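The Buns of October

The break room at Fendamow had a rule about fish, a rule about popcorn, and a laminated rule about rules. It had no rule about steamed buns, and by the middle of October Dace Vaher had decided this was an oversight.

She raised it with Golshifteh Jalali, who was eating one.

"They're for everybody," said Golshifteh.

"They're never for everybody. There are never enough for everybody."

This was true. The steamer held a few at a time if you were polite about it, and 15 people worked on the second floor, most of whom had not been polite since the parking spaces were reassigned. It had come to the office in Candela Cantero's trunk, a wedding present from an aunt on the side of the family that didn't attend. Candela had filled it with water one slow afternoon, produced a bag of buns from the freezer, and gone back to her desk without a word. When the steam came down the hall, people who had not stood up since lunch stood up.

After that there was a schedule. Candela didn't write it. It was understood that the buns went on at a quarter to three, that the lid came off when Candela took it off, and that the first bun went on the big plate and stayed there until she said who it was for. Sometimes it was for whoever had had a bad phone call. Once it was for the man who fixed the blinds. Forough Esfahani got it twice in 2 weeks and was not spoken to in the elevator.

Dace had never gotten it. She had worked there longer than the carpet. She had gotten second buns and third buns, and one afternoon a bun that had been dropped and, everyone agreed, hardly rolled. She told herself that she didn't care for bread that hadn't been properly baked. She told her sister this too, at length, over the phone, until her sister asked whether she could go and feed the dog.

So on the day in question Dace arrived in the break room at ten to three with an empty mug and a face of great innocence. She rinsed the mug. She dried it. She read the laminated rule about rules, which had a comma in the wrong place.
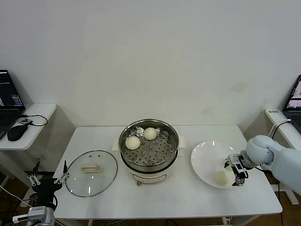 You could just ask for it, Yevdokiia remarked, because people did ask, and Candela had been known to say yes.

Dace said she wasn't waiting for anything. She was waiting for the sink.

"You're standing at the sink," said Yevdokiia.

Dace moved over. It occurred to her that the two buns still in the basket were every bit as round and pale as the one on the plate, and had come from the same bag, and would taste the same. She gave this thought a fair hearing and threw it out.

Candela came in with her glasses pushed up in her hair and looked at the plate for what seemed like most of the fiscal year.

"Whose is it?" said Yevdokiia, who had no shame and slept well.

"I was going to say Forough."

"Forough!" said Dace, to the mug.

"But she's at the dentist." Candela considered. "Dace, do you even like these? I always figured you didn't. You make a face."

Dace had several answers ready. She had been preparing them since the man who fixed the blinds. There was one about seniority, and a rather good one about the carpet. What she said was that it was just her face.

"Huh," said Candela, and pushed the plate across.

Dace took the bun back to her desk on a paper towel, walking slowly and by the long route, past accounts. She sat down and ate it with the door open. It was a little doughy on one side. She thought it could have used salt.

At five she stopped by Candela's desk to ask, purely as a matter of planning, how many were left in the freezer.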